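7.4 Fault 153: Grip not released

The arm stops and holds its last position when the fingers fail to open within 5 seconds of a release command.

1. Press Stop on the Stavis pendant.
2. Support the load before touching the gripper. 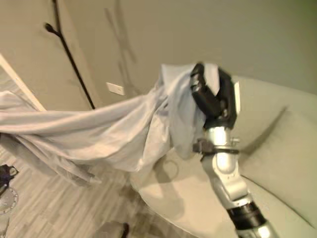 Fault 153 occurs most often with bed sheets and other thin cloth. Layers bunch between the finger segments and jam them. With a corner pinched and the sheet held up over a sofa, take the weight of the hanging cloth first, then select Jog Open.

CAUTION: Do not pull the cloth free by force.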